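Old stand mixer, worth fixing or let it go?

solveig_l
8 February 2024
My mother's mixer quit in the middle of a batch of cardamom dough, and I've been moping about it ever since. The motor still hums but the beater just sits there. A shop quoted me 600 for the repair, and for that I could nearly buy a new one. But she made every birthday cake I ever had in that thing, and I can't quite picture the kitchen without it. What would you all do?

aymanf
Oh, I feel for you! Humming with no movement is very often a stripped gear, and that's a cheap part. I did mine on the kitchen table one evening with a pot of tea going. Have a look inside before you pay anybody — and unplug it first, please. 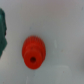
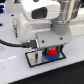 Mine had lost most of its teeth on one side, poor thing, and the old grease had gone stiff as candle wax. Clean all of that out and pack in fresh food-safe grease before you close it up. It has run nicely for six years now.

Chrysoula T
I'll disagree a little, Ayman, with love. Gears strip for a reason, and if she makes stiff dough every week she'll be back in there by next winter. I'd keep the old one for cakes and knead bread by hand.

aymanf
By hand! My wrists would like a word with you. But fair enough, smaller batches do help.

solveig_l
Thank you both, I'm getting the screwdriver out tonight. Chrysoula, how long do you knead a rye dough?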